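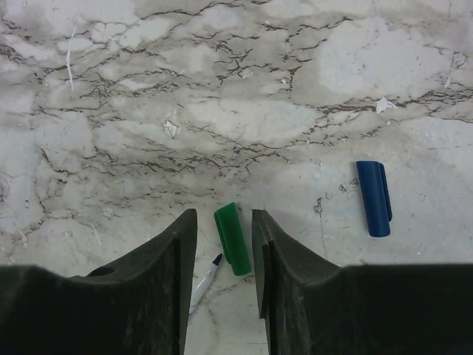

A veined tabletop with markers close by

How to Speak at a School Board Meeting Without Regretting It
By Hiwot Beyene
Mar 16, 2019

Sooner or later your local board will do something that makes you want to stand up in a public room. In Lolton it was the plan to cut the late bus. In Mostumham, next door, it was a new rule on backpacks. Yours may be dumber. The steps are the same.

Step 1. Find the agenda

It should be on the district website, usually under a tab with a name like "Governance," behind a link to a scanned document that was last straight in 1992. Look for the item number. Write it down. If your topic isn't on the agenda, you'll be speaking during open comment, and the board may not be allowed to answer you. They will nod. Do not read anything into the nodding.

Step 2. Sign up

Some districts want an online form by noon. Ours wants a paper card handed to the clerk before the gavel. Call the office and ask which, and ask whether you have to live in the district. Get there early anyway, as the cards have a way of running out right behind the superintendent's friends.

Step 3. Write it short

Lolton gives each speaker two minutes. Read your remarks out loud at home with a timer, standing up. Your first draft will run to five minutes and include the history of the district. Cut the history. Keep these:

Your name and your street or neighborhood.
The item number.
What you want the board to do, as a verb: vote no, delay, restore, publish.
One fact or one story that backs it up.

Then say what you want again and sit down. Cremilda Vasconcelos got the late bus back on the agenda with 61 words. I followed her with more than 1000 and was stopped at the part about my own childhood.

Step 4. Check your number

If you quote a dollar figure, bring the page of the budget it came from. A board member who has ignored you for three years will wake up instantly if you are off by a decimal.

Step 5. Bring people, and maybe signs

Ask first if signs are allowed inside. Where they are, keep them small and hold them at chest height so the person behind you can still glare at the board. Use block letters and no more than five words. A slogan with a semicolon in it is an op-ed.

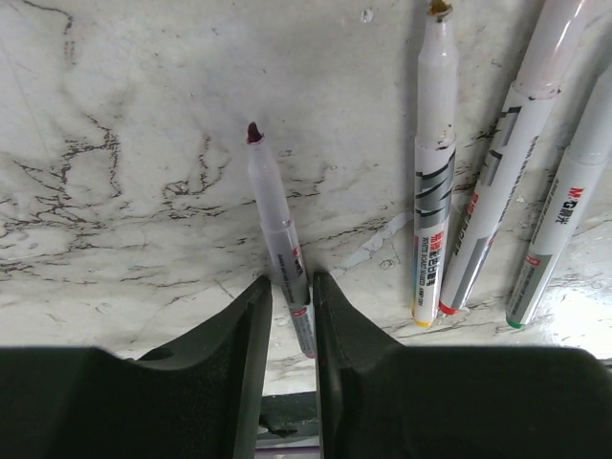 Four whiteboard markers on white marble

Step 6. At the microphone

Look at the chair. Don't turn around to address the crowd, however much the crowd would enjoy it. Don't name a teacher or a student; most boards will cut you off for that, and they'll be right. When the light goes yellow, skip to your last line.

Clapping is usually banned. In Lolton we wave our hands silently, like a very annoyed aquarium.

Step 7. Follow up

Email the same remarks to every board member the next morning, with the item number in the subject line. Ask for a reply. Put the date of the next meeting on your calendar, and in May, when they pass the budget and hope you're at a barbecue, go again.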